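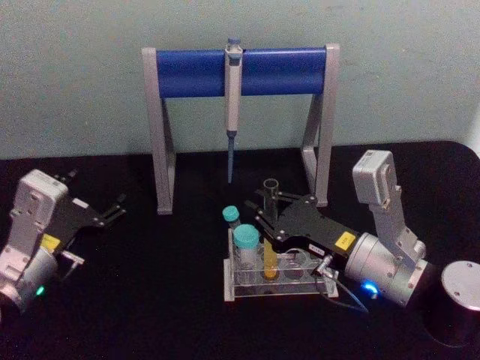 *Photo: Gifty Zakaria / Plileck Teaching Labs*

# Walk-through checklist, second floor wet lab (August)

Inspector: Kwame Dramani
Accompanied by: Augustina Arthur, until she got a phone call she described as urgent
Start: 9:15 a.m.
Form: 732, the long one

Marks: **OK**, **FIX** (do it before the next walk-through), **NOW** (do it before I leave the building). Comments are mine and may be argued with by email.

## Exits and aisles

- [x] Main door opens fully — **OK**
- [ ] Back door opens fully — **FIX.** It opens as far as the coat rack, then negotiates. Move the rack.
- [x] Exit sign lit — **OK**
- [ ] Aisles clear — **NOW.** Two cartons from Baysal under the window bench, still taped, with a delivery slip from spring. Whoever ordered these has learned to live without them. Moved to the stockroom at 9:40.

## Eyewash and shower

- [x] Eyewash runs clear — **OK.** Both nozzles, good flow, lukewarm.
- [ ] Weekly flush log filled in — **FIX.** Filled in beautifully, all in the same pen, through the end of next month. Please flush first and sign second.
- [x] Shower pull handle reachable — **OK**
- [ ] Floor under shower clear — **FIX.** A stool. I sat on it to write this, then took it away.

## Fire

- [x] Extinguisher in place, gauge in the green, pin in — **OK.** Tag 2459.
- [ ] Fire blanket — **FIX.** The box is on the wall. The blanket is in the cabinet below it, folded under a radio.
- [x] Nothing stored within reach of the ceiling sprinklers — **OK**, and a great improvement on last year's tower of pipette tip boxes.

## Chemical storage

- [x] Acids and bases kept apart — **OK**
- [ ] Flammables cabinet closes and latches — **FIX.** Closes. The latch needs a hip. Rostam Ahmadpour has the technique, but he can't be here every day.
- [ ] All secondary containers labeled — **NOW.** One squeeze bottle marked "the usual." Emptied into the proper waste jug and relabeled after some discussion of what was usual.
- [ ] Inventory sheet matches shelf — **FIX.** Off by 3 bottles, all of them on the shelf and missing from the sheet. I prefer it to the other way around, but only slightly.

## Benches and small equipment

- [x] Pipettes hung up when not in use — **OK**
- [ ] Calibration stickers current — **FIX.** The Prunik set is due. Nii Akolgo says the paperwork is in. I would like to see the paperwork.
- [ ] Power strips not chained together — **NOW.** Strip into strip into kettle. Unplugged. The kettle has been asked to leave.
- [ ] No food or drink — see kettle.

## Sharps and waste

- [x] Sharps bins below the fill line — **OK**
- [ ] Broken glass box lined and labeled — **FIX.** Labeled, unlined.
- [ ] Waste jugs capped — **FIX.** One funnel left standing in a jug. A funnel is a hole with ambitions. Cap it.
- [x] Pickup schedule posted — **OK.** Wullen still has the contract and the number on the sheet works; I called it.

## Follow-up

Back door, blanket, latch and the inventory sheet go to Augustina. Calibration goes to Nii. The flush log goes to everyone who owns that pen.

Finished 11:05 a.m. Copy on the clipboard by the main door — please leave it on the clipboard.

K.D.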